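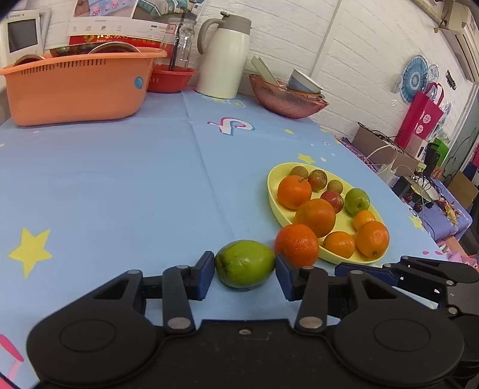 Zidar opens filament take-back program for 3D printing users

Old spools and failed prints can now be returned and made into new filament

Zidar, a producer of filament for desktop 3D printers, announced on Monday that it is opening its take-back program to all customers. From now on, anybody who prints with PLA or PETG can send failed prints, support material and empty spools to the company's plant in Riva, where the plastic is sorted, ground and made into new filament.

The program was tested first with a small group of schools, print shops and home users. During the test the company received 2592 parcels. Most of them contained PLA, and a smaller part contained PETG. Zidar used this time to learn how people store their waste, which mistakes they make in sorting, and how the return can be made easier for them.

Every person who prints at home knows the box under the table. Into this box go the first layers that did not stick, the supports, the purge lines and the models that came loose from the bed in the middle of the night. Many users keep this plastic for years, because they don't want to throw it away and their city does not accept it with normal household recycling. The new program is made for these users.

How the return works

Customers register on the Zidar website and receive a shipping label by e-mail. They can use any strong carton box. The smallest parcel accepted is 500 grams and the largest is 5 kilograms. Print shops and schools with bigger amounts can ask for a pickup, which is organized together with the transport company Vuker in the areas where Vuker has a depot.

PLA and PETG must be packed in separate bags, and each bag must be marked with the name of the material. Color is not important. The company asks customers to take out magnets, screws, threaded inserts and other metal parts before sending. Prints that were painted, glued or covered with resin cannot be accepted. Prints from a resin printer cannot be accepted either, also when they are fully cured.

For each kilogram of clean and correctly sorted plastic the customer receives a credit, which can be used in the Zidar online store for any product. The credit appears in the account after the parcel was checked, and this takes normally a few working days. Empty spools are also welcome – they are cleaned and used again if they are not broken.

From waste to filament

In the plant, each bag is first checked by hand. After this the plastic is ground to small flakes, washed and dried. Drying is the slowest step, and also the one where most of the quality is decided. Wet flakes give bubbles in the filament, and bubbles in the filament give weak layers and strings on the finished print.

The dried flakes are melted, filtered and pulled to filament with 1.75 mm diameter. A laser gauge measures the filament during the whole production, and any part outside of the tolerance goes back to the grinder. The gauge and its control software were supplied by Hassanpour, a maker of measuring equipment for the plastics industry.

The new filament is sold under the name Zidar Second. The PLA version is made from 100 percent returned and production waste plastic. The PETG version still contains a part of new material, and Zidar is working to make this part smaller. Because the returned plastic has many colors, Zidar Second is offered only in dark gray, black and a dark green. Small differences in color between two spools are possible, and the company recommends to print large models from one spool or from spools with the same batch number.

Users can print Zidar Second PLA with the same profile that they use for standard PLA. For printers with a small nozzle, under 0.4 mm, the company advises to raise the nozzle temperature a little and to print the first layer slowly.

Availability

Registration for the take-back program is open now. Zidar Second PLA is already in the online store and at selected dealers, and the PETG version will follow in May. Schools that want to take part with a collection box in the classroom can order the box without cost, as long as the stock is available.

About Zidar

Zidar develops and produces filament for desktop 3D printers. The product range includes PLA, PETG, TPU and several support materials. The office, the plant and the test lab of the company are located in Riva.

Press contact

Zidar Press Office, Riva
Sample spools for reviews can be requested through the press page of the Zidar website.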